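Cell notes: gripper service on the Simard arm

April 30, 2019

Posted by Zachary MacPherson, Kultcombe workshop

12 shares | 3 comments

The gripper on the Simard arm came off the schedule in the second half of December with a closing error that grew over a shift. At the start of a run the fingers closed to the commanded width. After a few hundred cycles they stopped short, and the controller reported a position that did not agree with a feeler gauge. We logged 397 cycles on the worst run before the fault tripped. Homing the hand cleared it each time, so it went unrepaired for longer than it should have.

Wanpen Saithong traced the fault to the drive gear. The gear is held to its shaft by a center screw, and the screw had backed off enough to let the gear creep under load. The encoder sits on the motor side of that joint and has no way of seeing the slip. Anyone reading only the controller log would have gone looking for a calibration problem, and we did that first. The calibration files from that period have been deleted from the Samisura share. Please do not restore them from a local copy.

The repair itself is short. Put the arm in the service pose, remove power at the wall and wait for the indicator on the power supply to go out. Take the finger load off the gear train by hand before touching the screw. Remove the screw, clean the thread on both sides, apply a small amount of medium threadlocker and refit to the torque on the card. The old card gave a value for the longer screw and has been replaced. If your copy has no revision letter in the corner, it is the old one.

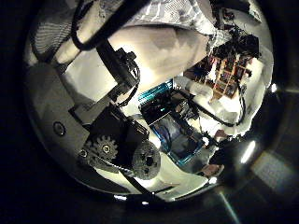 Cable routing took more time than the screw. The motor leads need enough slack for full wrist rotation, but a long loop will catch on whatever is on the bench during teaching. Wanpen now sets the slack with the wrist at its far limit and ties the leads at two points on the arm side only. Nothing is tied to the moving side of the hand. A tie there was the cause of the broken conductor last year, and the insulation hid the break until the leads were flexed.

After reassembly, run the hand through a homing cycle with the arm still in the service pose. Then close on the steel gauge block at low force and compare the reported width with the block. The difference should be no more than the figure on the card. Repeat with the wrist turned to each limit - a lead that is too short will show up here as a jump in motor current. Leave the hand cycling for up to two hours and check the block again. The gear face can be marked across the joint with a paint pen, so that any creep is visible without removing parts.

Three points for people who use the cell without servicing it:

Do not home the hand to clear a width fault. Write down the cycle count and stop.

Do not use the hand to hold a part while you work on it at the bench. The back-driving load goes straight into the joint described above.

Keep loose leads and small hardware clear of the wrist before you enable the drives. The arm has no way of knowing they are there.

The service interval for the center screw is now eight weeks. It was previously checked only when the fingers were changed. Dramport has the same hand on its second cell and will follow the same interval, with its own log. Spare screws are in the drawer under the controller, and the threadlocker is in the cabinet with the greases. Check the date on the bottle before you use it.

The wrist camera mount was left as it was. Its bracket holes do not match the newer plate, and a replacement is on order. Until it is fitted, recheck the hand-eye offset any time the gripper has been off the arm. The procedure is unchanged from the last issue. Questions on the torque card go to Wanpen.

3 comments | Share this item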